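**Flandau Manipulation Group, research update, 24th January** (thread)

**1/** The group has completed the first stage of its study on long-handled tools. The work was led by Shona Hoani and Abelardo Pacheco at our Dasedcombe site. This thread sets out the method, the main result and the limits we see so far.

**2/** The question is a narrow one. When a robot hand picks up a tool by a slim handle, should the grasp be planned from the shape of the whole tool, or only from the part of the handle the fingers will touch?

**3/** Most planners in use at our site take the first approach. They estimate the full shape, find the center of mass and choose a grasp close to it. With a ladle, that point sits well toward the bowl, where a person would seldom hold it.

**4/** Our method, which we call Ullurcombe, plans from the handle alone. It looks for a short stretch near the free end, places the fingertips on either side and adjusts the grip as the load is felt. The center of mass is never computed.

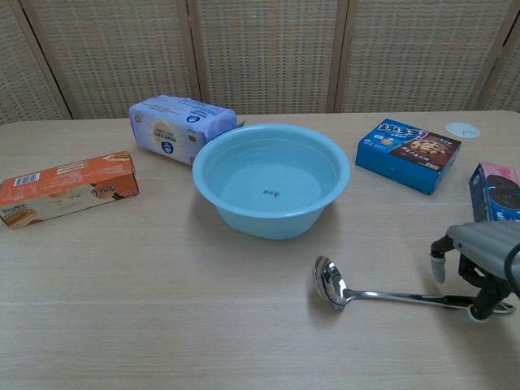 **5/** Each trial begins with the tool lying flat. The hand must take the handle, raise the tool clear of the table and keep it level for six seconds. A trial in which the bowl end drops or swings is recorded as a failure, even if the tool stays in the hand.

**6/** Household goods are kept on the table throughout. Packaging with bright print is a known source of error for the vision stage, and we did not wish to report results from a bare surface. The layout is changed between blocks of trials by a person who does not run the robot.

**7/** Result: over 294 trials, Ullurcombe failed less often than the whole-shape planner on every tool with a slim handle. The difference was largest for polished metal, where reflections on the bowl led the older planner to misjudge the shape.

**8/** A point of method. Darcy Merrick reviewed the failures of both planners without being told which planner had produced each one. Leanne Crabtree then repeated the review on her own. They disagreed on 8 trials, and we have counted those as failures.

**9/** Limits. Holding a tool near the end of its handle places more load on the fingers. Two of the heavier tools turned slowly in the grip during the hold. Ullurcombe should not be used for these in its present form, and our report says so plainly.

**10/** We also have no result yet for tools used in liquid. Lifting an empty ladle and lifting a full one are different tasks, and the current grip adjustment has been tuned only for the first. Ruby-Lee Hollis is preparing the protocol for the second.

**11/** Correction to our post from August: we wrote that the fingertip pads had been replaced before the pilot trials. They were replaced after the pilot. The pilot trials are not part of the total given in post 7.

**12/** The written report, the trial sheets and the list of tools may be requested from the Baxter office at Flandau. Groups that wish to repeat the study with a different hand are asked to write to Abelardo Pacheco before starting, as the layout sheets are being revised.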